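# Small Parts and Paper-Lined Trays: Your Questions, Answered

Welcome to the Fencombe repair bench FAQ. We put this page together for everyone who takes small gadgets apart at home, or would like to, and wants to get all the little pieces back where they came from.

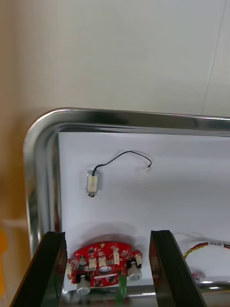
**How should I store a tray of parts if I can't finish the job in one sitting?**

Cover it with something that doesn't touch the parts – an upturned baking sheet works well – and put it on a shelf where it can stay level until you come back. Write the name of the gadget and the last step you did on a piece of masking tape and stick that to the side. You will be sure you'll remember, and after a weekend away you may find you don't, so please do write it down.

**Why do you like steel trays so much?**

They're easy to wipe clean, they don't mind a dropped screwdriver, and the raised rim stops a rolling screw before it reaches the floor. Any kitchen supply store will sell you one. Ours came from Escobedo, the restaurant supply place, and we've been using the same batch since a very hot August when we couldn't bear to cook anything in them anyway.

**And the paper?**

Plain white printer paper is all you need. Small dark parts show up nicely against it, and you can write on it too. Many of our regulars draw a quick outline of the gadget and set each screw down roughly where it came out. Paper also keeps a bare circuit board off the metal, which matters a good deal if there's any chance of the board still being connected to a battery. Take the battery out first, every time!

We buy a pack of 100 sheets and change the sheet for each new job. A used one goes in the folder with our notes, scribbles and all.

**Is paper the same as an antistatic mat?**

It isn't, and we wouldn't want you to think so. For sensitive boards, work on a proper grounded mat with a wrist strap, and keep the board in an antistatic bag when you're done for the day.

**What is the safest way to unplug one of those tiny white connectors?**

Slowly, and with good light. Look for a latch before you pull. If there is one, press it with a fingernail or a plastic pick, then ease the plug out by its body. Tugging on the wires is the quickest way to end up with a soldering job you didn't plan on. A gentle side-to-side wiggle is fine, but keep it very small, as the socket on the board can lift away from its pads.

**My little vibration motor has stopped buzzing. Is it worth saving?**

Often the motor is fine and the trouble is in the wire or the plug. Check the wire for a nick, especially close to the motor, and see that the plug was seated all the way. If you have a meter, test for continuity across the two leads. A motor with an open circuit will need replacing, and you'll want to match the voltage, the body size and the connector before you order. Our Relik parts drawers cover the common sizes, so feel free to ask.

**Do I need to worry about capacitors?**

On small battery-powered boards there usually isn't much stored in them, but it's a good habit to wait a few minutes after removing the power. Anything that plugs into the wall deserves far more caution – please bring it in before opening it.

**Where can I find the printable parts sheet?**

It's under Fovance, our folder of free downloads, listed as Sheet 222. Print it at full size and it should sit flat in a medium tray with a bit of trimming.

*Page last updated Tue 4 February.*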